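Notebook - scoring and timing, Prustmont Invitational
5/7/21
K. Bright

Bench check of the clock and scoreboard chain before it goes over to the fieldhouse. Main court console and the two side court consoles all powered from the same strip, as they will be at the tournament. Firmware matched on all three after reflashing side court B, which had come back from Medness with the old build.

Horn: the main court horn fires on zero as expected. Side court A fired late on the first few runs. Swapped the relay, no change. Swapped the cable and the delay went away. Cable tagged and put in the repair bin. Lorena wants to know whether it is the one that gave trouble at the Montoya games. No tag on it from then, so I can't say.

Shot clock reset: 30 second setting for the women's bracket, confirmed on both baskets. Reset from the table switch works. Reset from the handheld works only if the handheld is turned on after the console. If the order is reversed it pairs but does not send. Seidu has written the power-up order on tape on the inside of the case lid.

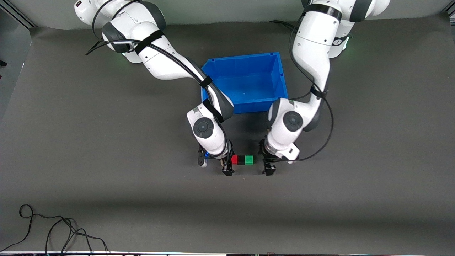 Possession arrow on side court B still sticks to the left when toggled twice quickly. Younes thinks it is debounce in the switch. I think it is the lamp driver, the log shows both toggles arriving. We will run with it and have the table crew press once and wait. Not worth opening the housing this close to the event.

Radio range. Walked the handheld out from the main console in the hallway. Clean link to 22 m, dropouts past that, dead at the double doors. The scorer's table to the far baseline is less than 22 m so this should be fine, but the bleachers will be full and I have not tested through people. Gervasio suggested raising the receiver on a stand behind the table. Agreed - need a longer data lead for that.

Bracket software: loaded 16 teams and ran dummy results through to the final. One fault. If a forfeit is entered in the first round, the consolation side shows the losing team twice. Clenberg has the report, ticket 174. Workaround is to enter the forfeit as a normal score and fix the note afterward.

To do:
- longer data lead for receiver
- spare horn cable, test before packing
- fresh batteries, both handhelds
- repeat range check in the fieldhouse with doors closed
- print paper score sheets in case the console log is lost

Lorena has the cases after that.

2 comments | 0 shares

Recent entries
Side court B: reflash notes
Table crew wiring diagram, revised
Montoya games: fault list
Battery log, May

Contact the workshop | Back to top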